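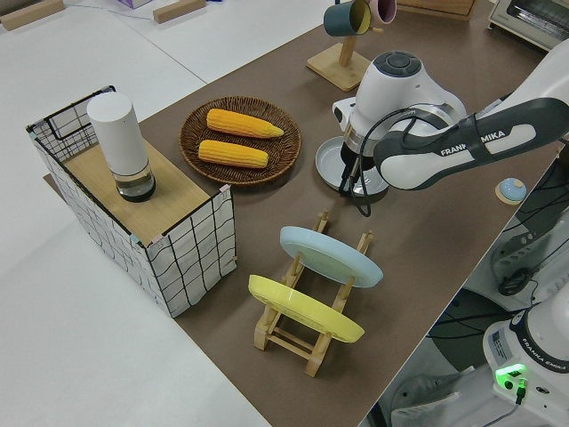 Storage basket with a wooden board across the top, and a woven wicker plate.

Do you rent a small place and never have enough spots to put things down? Then I'd love to hear from you!

I'm Yoga Rondonuwu and I write Welliteo, a newsletter for people living in small rentals. I'm putting together a guide called Isent, all about the furniture people make do with -- a crate as a nightstand, a stool that holds the printer, a basket that turns into a coffee table once you put a board on it. I've lived in four apartments since college and every one of them had a "table" like that, so I know you're out there.

What I'm asking for is pretty simple. For 3 weeks you keep a diary of one corner of your home. Any corner! Each evening you jot down what landed there, what got moved and what bugged you. A couple of lines is plenty, and spelling does not matter to me one bit. After that we talk on the phone for 60 minutes, and I'll mostly just listen (I'm told I interrupt, so feel free to tell me to hush).

I have room for 20 people. You should be 18 or older, renting, and living in the Bundirside area or close enough to come by once. Roommates are fine, kids are fine, a dog that sleeps on the laundry is more than fine. You don't need to be tidy or have any taste -- please don't clean up for me. I'd especially like to hear from people who work nights or share one room with somebody else, as I got hardly any of you last time.

You'll get $100 when the diary and the call are both done, plus a printed copy of the guide when it comes out in December. I can leave your name out if you like. Just say so when you write.

To sign up, send me a note through the contact form on the Welliteo page, or drop one in the box at the Lumbantobing coffee shop. Tell me who lives with you, which corner you'd pick and the best time to call. I read everything myself, so give me a few days to get back to you.

Posted 2019-04-18. Still open -- I'll take this page down when all the spots are filled.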